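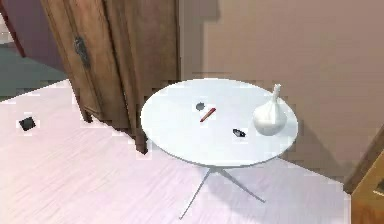
*Hilkka Mäkelä*

## Scene check before a simulated run, Flondley apartment

Please go through every line before you start the robot. Write a comment also when the result is OK.

- [x] **Vase on the round table.** OK. It stands close to the right edge, so use the slow approach – no side grasps.
- [x] **Small items on the tabletop.** OK. The red pencil must be in the object list with its own grasp limit.
- [ ] **Black square on the pale floor.** Open. Lenni must confirm if it is a marker or a leftover object. Keep the base path away from it until then.
- [x] **Wardrobe.** OK. Collision shape loaded, doors locked in the settings.
- [ ] **Floor borders.** Open. The edge between two floors is jagged. Check that the map has no false step there.

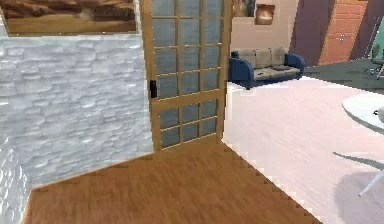 *Glass-paned door and the border between wood and pale floor.*

- [x] **Glass door.** OK. The panes must count as solid in the planner, also for the lidar model.
- [ ] **Office chair.** Open. Keep-out distance is 53 cm, but the file says 32. Elin will correct it.

Do not start run 21 with open points.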